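# Hiring the Curved Room at Trastthorpe: your questions

We get a lot of lovely emails about the curved room, and many of them ask the same things, so Yolandi and I have put our answers in one place. If yours isn't covered, please write to us anyway. We enjoy the mail!

### What is the room good for?

Quiet work, mostly. People book it for letter writing, sewing patterns, sketching, long phone calls they'd prefer not to have in the kitchen at home, and quite often for the last chapter of something. It's also been used for two very small birthday teas, which we hadn't planned on but were happy to host.

### Is the desk really kidney-shaped?

It is, and it's everyone's favourite. The top is a rounded bean with round supports underneath, and the one on the left has drawers, so you can tuck your pens and bits and pieces away while you work. We wipe the top with a barely damp cloth and ask that you do the same if you spill your tea (most people do at some point, so please don't be embarrassed).

### Can I swap the stool for a proper office chair?

Of course. The cream stool with the curvy legs is comfortable for an hour or so, and after that your back may have opinions. There are black office chairs out on the grey tiles and you're welcome to roll one over. Lift it onto the green floor, please, and don't drag it, as the curved edge where the green meets the tile marks easily and Thulani has already touched up the colour once, last October.

### Where do I plug in my laptop?

There's a white power strip on the floor over at the left, running from the low outlet on the wall. Do watch your feet around the cable. We'd ask you not to plug in heaters or kettles; there's a kettle in the hall that you can use as often as you like.

### Do I need to look after the plants?

No, but it's kind of you to ask, and people do. They're watered every 14 days and would rather be ignored in between. If you need the whole desktop, move the pots and the little lamp over to the cabinet and pop them back before you go.

### May I wear shoes?

Yes, clean ones. Sneakers are perfect. High heels and muddy boots can stay by the front door, where there's a mat and a bench.

### How much is it, and how do I book?

A morning or an afternoon is $30, and a block of 12 sessions is $200, which you can spread over the year. Ring or email Yolandi Ngcobo at the front desk. If you have to cancel, the day before is fine and we'll simply find you another time.

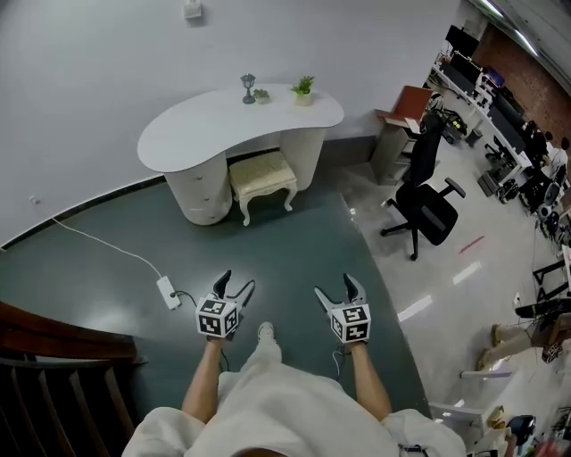

*The curved room, with the bean desk, the cream stool and the green floor.*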